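Cómo preparar los stems de un tema para mandarlos a un remix (sin que te los devuelvan)

Rápido porque tengo una entrega esta noche. Me lo preguntáis cada dos por tres y siempre contesto lo mismo por mensaje, así que lo dejo escrito y paso el enlace.

Para quién es: gente que produce en casa, tiene un tema cerrado y alguien le ha pedido las pistas. Da igual el programa. Yo uso Skurkine para casi todo, los menús cambian de nombre pero están en todas partes.

Antes de exportar nada

Guarda una copia del proyecto. Con otro nombre. En serio, yo machaqué el original de "Jandura" congelando pistas y la línea de bajo ya no la pude tocar más.

Apunta tempo y tonalidad. El de "Jandura" va a 148, fa menor. Si hay cambio de tempo a mitad, exporta también el mapa de tempo en MIDI. Si el tema flota y no hay rejilla, dilo, que el otro no se vuelva loco buscando el uno.

Limpia. Pistas muteadas fuera, tomas viejas fuera, ese crash que no suena desde marzo tambien fuera.

Paso 1. Agrupar

Mi proyecto tenía 91 pistas. Nadie quiere 91 archivos. Lo dejé en 11:

Bombo
Caja y palmas
Platos
Percusión suelta
Sub
Bajo medio
Acordes
Lead
Voz principal
Coros
Efectos y ruidos

El bombo siempre solo. Siempre. El remixer casi seguro lo va a cambiar, y si va pegado a la caja le has fastidiado las dos cosas. Lo mismo con el sub y el bajo medio si los tienes en capas.

La voz, dos veces: seca y con efectos. Si solo puedes mandar una, la seca.

Paso 2. El máster, fuera

Quita limitador, clipper y todo lo que tengas en el bus principal. Si el sonido del tema depende de un compresor en el máster – pasa mucho en cosas duras – manda los stems sin él y aparte un bounce completo con él puesto, de referencia.

Ojo con el sidechain. Si el bajo se agacha con el bombo y muteas el bombo para exportar, en muchos programas el bajo deja de agacharse. Comprueba cómo lo hace el tuyo. Yo uso un bombo fantasma, una pista que no sale a ningún sitio y solo dispara el compresor. Bořivoj Polák me pidió una vez los bajos con sidechain y sin él, y desde entonces mando las dos versiones.

Paso 3. Todo desde el compás 1

Todos los archivos empiezan en el mismo punto y acaban en el mismo punto. Aunque la voz entre en el compás 21, el archivo de voz empieza en el 1 con su silencio. Así se arrastra todo a cero y encaja. Deja un par de compases de más al final para las colas de reverb.
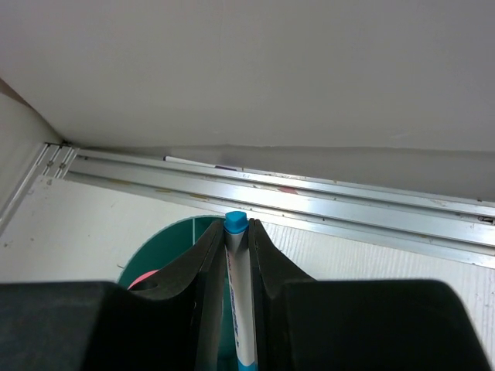

Formato: WAV, 24 bits, a la frecuencia de muestreo del proyecto. No conviertas si no te lo piden. Nada de MP3 (ni de 320, no). Normalizar desactivado, porque si normalizas cada stem se va la mezcla al garete y luego el otro tiene que adivinar a qué volumen iba cada cosa.

Estéreo o mono: sub y bombo en mono si de verdad son mono. Lo demás estéreo y a correr.

Paso 4. Nombres

Tema, tempo, número, instrumento. Por ejemplo:

Jandura_148_01_Bombo
Jandura_148_02_CajaPalmas
Jandura_148_09_VozSeca

Sin tildes, sin eñes, sin espacios. Sin "final_final2". Si mandas una versión corregida, carpeta nueva y se avisa.

Paso 5. Comprobar

El que todo el mundo se salta. Abre un proyecto vacío, pon el tempo, arrastra todos los stems y dale al play. Entero, no diez segundos. Tiene que sonar igual que tu tema sin máster. Si quieres ir sobre seguro, mete tu bounce sin máster con la fase invertida: debería quedar casi silencio. Si se oye algo, o falta una pista o hay algún efecto aleatorio (chorus, delays con modulación, esas cosas nunca se cancelan del todo, tranquilos).

Errores que me he comido yo: la reverb de envío exportada doble, un stem en mono que no tocaba, y una automatización de filtro que no se grabó porque la pista estaba congelada.

Paso 6. Enviar

Un zip, un enlace que no caduque en dos días y un txt dentro con: tempo, tonalidad, nombres para los créditos, tu contacto, qué samples no son tuyos. Esto último importa. El sello Clunero me paró un remix por un loop vocal que yo ni recordaba de donde venía. Dagmar Holub, que lleva allí los lanzamientos, ahora lo pide lo primero.

Los MIDI de acordes y lead, si no te da pereza, mándalos. Se agradecen mucho.

Y deja por escrito para qué son los stems: remix oficial, bootleg, uso en directo. Con una frase en el correo vale para empezar, el contrato ya vendrá si el tema sale.

Otro día subo cómo lo hago al revés, cuando soy yo quien recibe las pistas. Tengo a medias el remix de "Sokol" y me valdrá de ejemplo. Dudas en los comentarios, contesto cuando pueda.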